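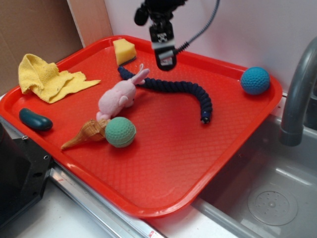
Sarkton Institute – Manipulation Learning Group – Reference Pages

Demonstration gathering (tabletop)

Demonstration gathering, also demo collection or just "collection" – the recording of a robot arm doing a task, many times over, so that a learning system can be trained on the recordings. Each recording is called an episode. Usually a person steers the arm. Camera views and arm positions are saved together, on one clock.

Covers tabletop work only. For mobile bases see the Manole entry.

Setup

One arm, one gripper, a work surface. Fixed camera at the side or above, plus a small one at the wrist. Play kitchens are common as a setting, cheap and a good size for a small arm. A tray with a raised rim keeps round things from leaving the work area, balls mostly.

Objects are picked to differ in how they behave when gripped. Soft plush, foam balls, a sponge, a folded or crumpled cloth, hard plastic food. Cloth is the slowest to get right. Long flexible toys are also slow, they drag across whatever is next to them and the neighbors move too.
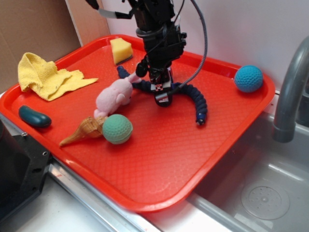
Gripper over the middle of the tray, yellow sponge near the back rim.

Episodes

Length varies with the task. In the Plolico set the limit is 52 seconds, after which the recording stops by itself and the episode is marked incomplete. Incomplete episodes are kept but stored apart.

Every episode gets a short text line, for instance "put the sponge on the cloth". Written before the arm moves. Lines written afterwards tend to describe what the arm did and not what was asked, and the two then get mixed up in trainning.

Failed grasps – kept if the operator recovers in the same episode, otherwise flagged. Practice differs between labs here. The older Stendeck set threw all failures out, later versions put them back in with a label.
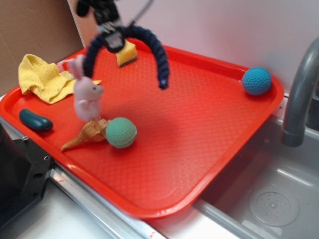

Tray with towel, cone and sponge; green and blue balls lying well apart.

Variation between episodes

Objects are moved between episodes, by hand or by the arm. Without this the system learns the positions and does poorly when anything shifts. Plolico calls for a new layout every 4 episodes and a change of objects every session. Lighting changes too, where possible.

Size

Plolico, first release: 2000 episodes, 3 operators. Second release planned for February. Counts for Stendeck not listed, the versions overlap and the totals dont match.

Checking

Done by replaying. Common faults are dropped frames, clocks out of step, a wrong text line. Motion blur alone is not a fault.

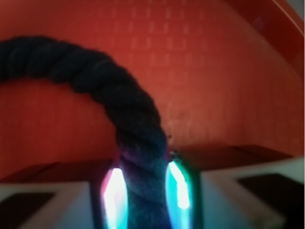
Why record from the wrist as well as from a fixed camera?
The fixed view often loses sight of the contact point once the gripper closes in. A wrist view stays close to it – but shows little of the rest of the table, so most sets keep both.

See also: Teleoperation; Episode labeling; Stendeck; Manole

Page last changed Tue 3 November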